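Thursday, October 24, 2002
Dye bench, Lornthorpe workshop

Madder day at last! Pot has been steeping since before Luuk went home last night and the colour in it this morning was gorgeous, a proper brick red with a bit of orange at the edge where it caught the light.

Notes before I forget them. Roots are the Brovlow ones, dug in July and dried on the racks upstairs. Ground them coarser than last time. Karlijn thinks the fine powder was what gave us that muddy brown on the merino and I think she's right, though the water could have had a hand in it too (we used tap last time, rainwater now). Should have changed one thing at a time. Never mind.

Wool: 20 small skeins, all mordanted with alum in one go, rinsed twice, kept damp in a lidded tub overnight. Tagged with knotted string, one knot for the plain bath, two for the chalk bath, three for the one with bran. Do not use the paper tags again, they come off and then it's guesswork.

Heat: took the pot up slowly and held it at 73 degrees. Hilde's thermometer and mine disagree by a whisker, used hers. It's tempting to push it, but the July batch went over while I was on the phone and the browns came straight out. Somebody stay with the pot, please!

Plain bath: soft coral. Very even, nicer than I hoped.
Chalk bath: wow. Deep, warm red, nearly the shade on Zewditu's old shawl that started us off on all this. Came up fast, most of it in the first half hour, and kept going.
Bran bath: somewhere between the two, a little clearer than the plain. Smells like breakfast. Two skeins have pale patches where I'd tied them too tight. Figure-of-eight ties, loose, next time.

Joris rang to ask if we could do enough of the chalk red for the Usodine hangings. I said yes before thinking, then did the sums on root. We have enough for the small panels but the big one needs another delivery, and Ugwu can't send until the weather lets them lift the next bed. Must write to them tomorrow.

Saved the exhaust bath in the blue bucket. There's still plenty of colour in it and I'd love to see what it does on silk, even a scrap. Karlijn has some offcuts in her drawer, ask first.

Left to do: 7 skeins go in the window for the fading test, half of each covered with card, and they stay put for 24 days. The rest dry in the shade on the back line. Rinse water ran clear on the third change for everything except the chalk lot, which wanted five.

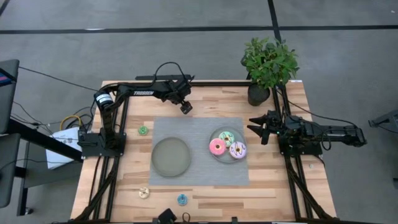

Silk scraps, exhaust bath

Karlijn said yes to the offcuts. Weighed them dry, wetted out, straight into the blue bucket's liquor with no extra root. Peachy pink already! Leaving them in until I lock up.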